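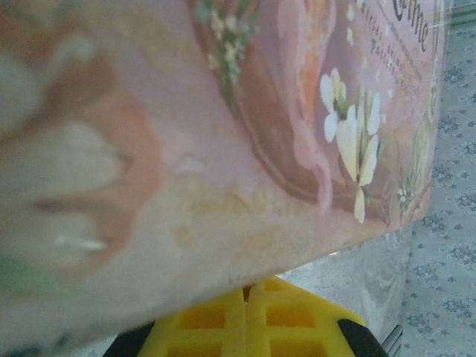

手腕相机里的粉色花纸盒,黄色格子指垫顶在盒子下沿。

搜索本站 输入关键词 搜索

给夹爪换指垫,顺便把手腕相机也重新标了一遍

2020年11月17日,星期二

上次写这台机械臂还是三月,那篇主要在抱怨走线,后来有几位朋友留言问指垫多久换一次、怎么换、换完要不要重新标定。我当时回得很潦草,心里一直惦记着。正好这周又轮到换垫子,我就边做边记,写得啰嗦一点,大家挑有用的看吧。

先说说这个工位。臂是Sevwood那边买来的二手货,夹爪是Borkex的两指平行爪,原配的指垫是光面的,抓纸盒总觉得心里没底。后来换成了现在这种黄色带方格凹坑的,看着很像华夫饼,我们平时也就叫它“华夫”。工位平时练的是纸盒、袋子、小瓶子这类家里常见的东西,粉色花盒子是最近用得最多的一个,因为它够大、面够平,印的花又密,给相机找特征点特别省心。而且说句私心话,它好看呀,盯着屏幕一下午,总归想看点赏心悦目的东西。

换之前我都会翻一下控制器里的开合计数。我的习惯是到1000次就检查,不管看起来好不好。这次其实是在708次的时候提前停的,原因是Firdevs Aydoğan(她管软件,我管拧螺丝)发来一条消息,说夹持宽度的回读最近有点飘,同一个盒子,上午和下午读出来不一样。她怀疑编码器,我怀疑指垫,我们俩为这事来来回回聊了半个晚上,最后决定先从便宜的查起,也就是先拆我的指垫。

拆的步骤不复杂,但我还是照顺序写一遍,免得下次自己又忘。

先让臂回到检修位。我设的检修位是夹爪朝外、手腕略微抬高,人坐在凳子上刚好平视指尖,不用弯腰。以前我图省事,让它停在哪儿就在哪儿拆,结果有一回螺丝掉进台面和墙的缝里,趴在地上找了好久,从那以后就老老实实回检修位了。然后手指张到最大,断使能,按急停,再把电源拔掉。对,三样我都做。Firdevs笑我太小心,可我的手就这么一双。

接着拆黑色的指框。每边的螺丝先各松半圈,再轮流拧出来,别一口气把一颗拧到底,框会斜,斜了以后另一颗就咬死。框取下来,黄色的垫子就可以从侧面慢慢推出来了。如果推不动,拿塑料撬片从根部那头轻轻带一下,千万不要用一字螺丝刀去挑格子的边,格子的壁很薄,一挑就豁。我第一副垫子就是这么毁的,心疼了好几天。

拆下来以后我把旧垫子放到灯下看。左边那片还好,右边那片靠指尖的几行格子里积了一层细细的纸粉,压得挺实,用软毛刷刷不出来,得拿牙签一格一格去挑。纸盒抓得多就会这样,盒边会掉粉,掉下来全进了格子。格子填平了,垫子就变硬了,同样的力压下去形变少,宽度回读自然要变。我把照片发给Firdevs,她回了我一个很长的“哦——”,过一会儿又补了一句:“编码器我还是要查的。”行,查吧,反正她查出来什么毛病我也高兴。

旧垫子我没扔。用温水加一点点洗洁精泡着,软毛刷来回刷,冲干净,放在毛巾上晾一夜,可以当备用。酒精我以前用过,擦完表面会发涩,过几天又发粘,说不清是哪个环节的问题,总之现在不用了。

装新垫子的时候有个小地方要留意:垫子是分方向的。背面有一道浅浅的定位槽,要朝指根那头。装反了也能塞进去,框也能合上,就是两指合拢以后中间那道缝会一头宽一头窄。所以我装完一定会先用手把两指推到一起,对着光看那条缝,上下一样宽才上紧螺丝。上紧的时候又是轮流来,左半圈右半圈,手上感觉到阻力再补一点点就停。我没有用扭力扳手,Dukent的老同事看到大概要皱眉头,不过这么小的螺丝,我宁可相信手感,拧完点一滴低强度的螺纹胶,目前还没松过。

指垫换好,接下来就是相机。手腕相机离指尖很近,支架又跟指框挨着,每次拆装多多少少会碰到它。哪怕只偏一点点,画面里指尖的位置就挪了,后面的程序要是还按老位置去估,夹下去就会歪。所以换垫子和标相机在我这里是绑在一起的一件事,宁可多花一个钟头。

标定的板子还是在Soylu文具店打印的那张,背面裱了硬板,店里老板每次都问我这棋盘格到底拿来下什么棋。拍63张,姿态尽量散开,远的近的、斜的正的都要有。我偷过懒,只拍过正面的,误差数字漂亮得很,一到贴近盒子的时候就全不对了。现在脚本会自己走完那些姿态,我只需要在旁边看着板子别滑。拍完跑一遍,误差合适就存下来,文件名写上日期,旧的那份也留着,万一新的有问题还能退回去。

标完以后最后一步是拿真东西试,我喜欢用粉色花盒子来做这个收尾。开头那张图就是手腕相机贴到盒子跟前时的样子,盒子斜斜地占了大半个画面,两片黄垫子在底下并在一处,中间一条竖缝。离得这么近,盒面上的花有一大半是糊的,左边那朵大花只剩一团奶白的花瓣,右边那枝小白花倒是清楚得多。我们看近处画面的时候,主要看两件事。一是指垫上的格子能不能看清楚,看清楚了说明最近处还在可用范围里;二是那条缝在画面里是不是还待在该待的地方,我在屏幕上叠了一条细线,缝跟线对上就放心了。盒子右上角有一截花体字,露出来的是“rine”,下面还有几行小字斜着排,我和Firdevs猜过好几次写的是什么,小字里好像有个“passion”,又不太敢肯定,反正贴得这么近是别指望相机认字的。

说到对焦,有朋友问过我为什么不换一颗自动对焦的镜头。我试过,用了五天就拆了。手腕一动它就来回找焦,画面忽大忽小,标定参数跟着变,烦得很。现在这颗是手动的,焦点固定在比指尖稍远一点的位置,锁紧环上画了一道白漆线,哪天线没对齐,一眼就知道被谁碰过(多半是我的袖子)。近处糊一点就糊一点,只要指尖和盒边认得出来,对我们来说够用了。

台面旁边那块灰蓝底的小花布也有人问。它铺在那儿有一阵子了,我挺喜欢的,就是会起皱,一皱就容易被指尖勾到,所以试抓之前我都要顺手抻平。另外线缆也趁这个时候看一遍:从手腕到小臂那段,用手指沿着线摸过去,摸到硬结或者扎带勒得太紧的地方就重新绑。扎带我现在都换成魔术贴的了,绑的时候留一点余量,让手腕转到两头极限的时候线都不绷。三月那篇里说的断线就是余量没留够,吃一次亏,记到现在。

试抓那天晚上我们慢慢跑,速度压得很低,我手一直搭在急停旁边,Firdevs在另一头看曲线。她那边记下来的宽度回读比换之前稳多了,不过她坚持要再攒几天的数据才肯认账,编码器那边的检查也还排着。等她有结论了我再写一篇补上。备用垫子还剩一副,已经又去订了,到货慢,提醒各位自己也在做类似工位的朋友,别等到用完才想起来下单。

对了,上次留言问走线固定座尺寸的那位,图纸我找到了,回在三月那篇的评论里,孔位记得按你自己的手腕法兰再量一遍。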